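Visit to the Zollambridge Paper Mill

Members of the Windine Local History Society visited the Zollambridge mill in April at the invitation of its manager, Gearóid Ó Dubhghaill. The party of 14 was received at the gatehouse and taken first to the pulping floor, where cotton rag is beaten for up to 68 hours before it is passed to the vats.

The mill has supplied archives and bookbinders under the Lehtinen name for most of its history. Its present output is almost 400 reams a year — a modest figure, but one the management regards as suited to the building and its water supply.
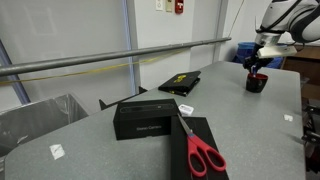

Sinéad Costello asked whether the river water was still used untreated, as the older trade accounts suggest. Mr. Ó Dubhghaill replied that it is now filtered twice, and that iron in the supply had caused brown spotting in earlier sheets.

The party then proceeded to the drying loft, which retains its original shutters. Sheets are hung there in groups of four or five and turned by hand. The loft is reached by a steep stair, and members intending to join a later visit should take note of this.
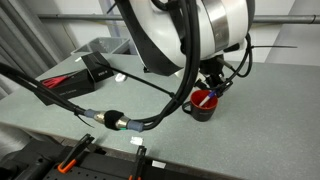 Sizing is carried out on the floor below, using gelatin prepared each morning. The society's thanks are due to the mill for its hospitality. A second visit is planned, and names should be given to Malachy Dunne.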